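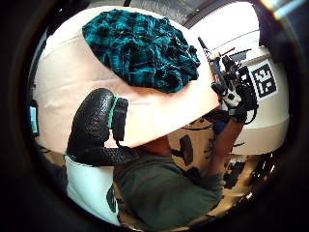 # Ticket: reserve commands lost on reload (Prinico campaign manager)

**Status:** open, workaround available
**Component:** off-table reserves, battle save file
**Rules module:** Unnithan, ancients
**Scenario:** Nokska Crossing, from the Redstead pack

## Summary

A battle saved before the reserves arrive does not restore them correctly. The reserve command is still listed in the army roster after reload, but it has no arrival edge and never appears in the arrival phase. Its points are dropped from the army total, so the break point is wrong for the rest of the game.

## Steps to reproduce

1. Load Nokska Crossing with the default lists. The attacker has 70 points, of which 27 are in the reserve command.
2. Deploy both sides. Assign the reserve to the west edge, behind the ford.
3. Play to the end of turn 2 and save.
4. Close the program and open the save.
5. Start the next turn and go to the arrival phase.

**Expected:** the program asks for an arrival roll for the reserve.
**Actual:** the phase is skipped with the message "No commands pending."

## Checked so far

- Same result with the attacker and defender swapped.
- Same result on a clean install with no custom lists.
- Reserve placed on the east edge: same result.
- Battle left open and never saved: reserves arrive as they should.
- Opened the save in a text editor. The reserve block is present and the units are all there, but the field for the arrival edge is blank. In a save made during deployment the field is filled in.
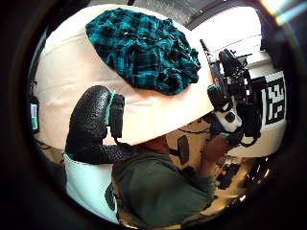
The blank field suggests the edge is being cleared when the turn counter advances and then written to disk in that state. While the battle stays open, the program is probably working from a copy in memory, which would explain why the fault only shows after a reload. I have not been able to confirm this from the log. The log records the save and the load and gives no warning for either.

Typing the edge back into the file by hand restores the arrival roll. It does not restore the points. The attacker still breaks as if the reserve had never been part of the army, and in our game that ended the battle while the cavalry was still off the table.

Both the broken save and the deployment save are attached. Please say if the log is needed at a higher detail level.
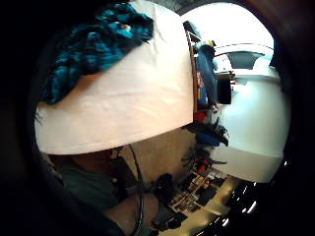

**Prinico:** Reproduced with your files. There are 2 separate faults. The arrival edge is cleared at the end of each turn when the Unnithan module resets its movement flags, and the points total is rebuilt on load from commands that have a valid edge. Editing the file fixes the first and leaves the second, because the total is stored in the header and is not recalculated.

Workaround until the next build: after restoring the edge, open the army roster, set the reserve to "on table," then set it back to "off table." This forces a recount. Check that the attacker shows 70 before starting the turn.

The Redstead scenario file is fine and does not need to be reinstalled.

## Update

Workaround applied to the broken save. Total is correct and the arrival roll is offered on the west edge. The break point updates once the roster window is closed. Leaving the ticket open until the fix is released.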